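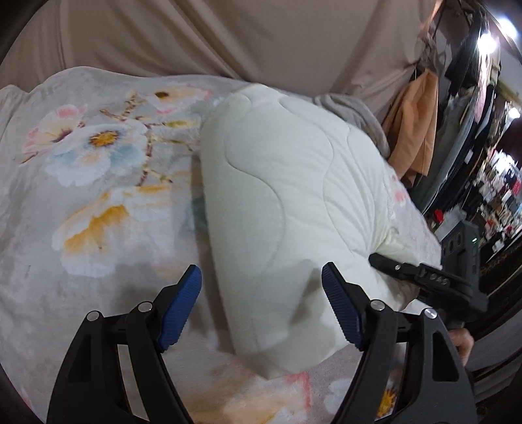
The pin that came loose

5/12/25, posted by Kvido Gajdoš

For three weeks I was collecting bad data and I did not know it. I want to write down how it went, while I still remember the order of things.

Those who read this blog know that I record demonstrations for the Murín project. I hold the gripper in my hand, I pick up soft household things, I put them down again, and later a robot arm in Pustorora tries to learn from it. The soft things are my part. Pillows, cushions, blankets, folded towels. Hard things like cups and boxes are done by another person, and I admit I was sometimes jealous of her, as a cup has always the same shape.

The plan for cushions was 3000 recordings. I had finished 2000 of them when the message came from Pustorora that the arm was squeezing too much. It took the cushion well, lifted it, and then at the moment of letting go it did not let go. It kept the cushion between the fingers and stood there until the controller stopped with an overload on the jaw motor. They tried it again with another cushion and got the same. On the third try the motor became so hot that the person at the table could smell it, and he pressed the emergency stop.

No one was hurt. But he had his hand close to the fingers at that time, he wanted to pull the cushion out, and this is the part I did not like to read.

My first idea was that the fault is on their side. I wrote a polite email which was maybe not so polite. I said that my gripper opens and closes normally, I use it every day, please check the motor. They checked the motor. It was fine. Then they sent me a plot of the jaw opening from my own recordings, and on the plot I could see it myself. In the early ones the value at rest came back every time to the same line. In the later ones it came back to a lower line, and then again a little lower. According to the numbers my gripper was never fully open any more. And so the arm learned that half closed is what we call open.

I sat down with a lamp and a small screwdriver. The jaws are moved by flat plates with small pins between them, and one of the pins on the left side had moved out of its place by less than the thickness of a fingernail. When I squeezed the handle, the plate went a little sideways before it went forward. The fingers still closed. From outside I felt nothing, only maybe that the handle was softer, and I remember that I was even happy about it, I thought I have stronger hands now!

The next job was to find where the problem begins. I went back through the recordings, looking only at the first second of each, before I touch anything. This was slow and very boring work. The last 600 are wrong for sure and I have marked them all as rejected. Before them there is a zone where I cannot decide, and Mesteneo, who pay for this, said to leave it out also. I agree with them, although it hurts a bit. I had been working quite late on some of those evenings.

Can the values be corrected? I asked this, of course. If the shift was constant, yes, one could simply add it back. But the pin moved more when I pressed on a thick cushion and less on a thin one, so the error depends on what I hold. I tried for one evening to make a formula and then I gave up.

What I do now:

Before every session I open the gripper fully, close it fully, and write both values in a notebook. If the open value is different from yesterday, I do not start.

Every second session I look at the pins from the side, with the lamp.

All pins got a drop of thread glue and a new clip. The clips came from Tultside in a bag of 2, so I had to order several bags, and the shipping cost more than the clips.

In Pustorora they changed something too. The arm has now a limit on how long the jaw motor can push without movement, and the rule is that hands stay away from the fingers until the power is off, also when it looks like the machine is only standing. I would say this is the more important repair of the two.

I still have to do the cushions again. If all goes well I will be finished in September, and after this come the duvets, for which I have at the moment no idea where to put them.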